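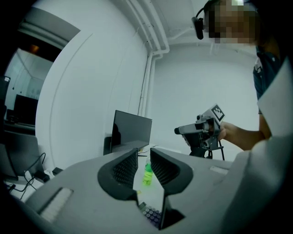 I had been meaning to get over to Arthorpe for the Kudon open day ever since Heledd James first told me about it, and on March 29, 2019 I finally managed it, with a packed lunch and far too many layers on. Heledd had gone the year before and come home talking about the building more than anything that went on inside it, and now that I've been, I'm afraid I'm about to do the same!

You come in through the old Powell side, which is all low corridors and heavy doors, and you walk for what feels like a very long time (we were a group of 24, and somebody always stops to read the noticeboard). Then the workrooms start, and they are lovely. The one I liked best has a curved white wall with the ceiling arching over it, and white pipes that come down from the ceiling and run right to the corner. I have a soft spot for pipes left out where you can see them. Emrys Wynne, who showed us around, said the space was a store for 3000 boxes of paper before Kudon moved in, and that the painting alone went on well into April that year.

It's a working room and it looks like one. There was a white table with a dark laptop open on it, a black monitor on its stand tilted a little, thin black cables wandering all over the place, and a bright green plastic bottle that cheered the whole thing up no end. Near the bottle was a dark tray of small round things in purple and white, and I must confess I spent a silly amount of time looking at those. They put me in mind of candy, though I never did ask what they were, and I've been kicking myself about it on and off ever since.

I also liked that the doorway on the left goes through to another room, much dimmer, with an orange light on the ceiling. After all that white it looked as snug as a little movie theater, and Beca Cadwaladr and I both said we'd happily have our desks in there through the winter.

Lunch was in the Adden room upstairs, soup and very good bread, and I sat with Martim Antunes, who had driven over with his father and wanted to talk about parking. He had a point. There are 7 spaces by the gate and they were gone before ten, so if you go next year, use the field behind the church and bring proper shoes. Coffee is free but the cake isn't, and the lemon one goes first.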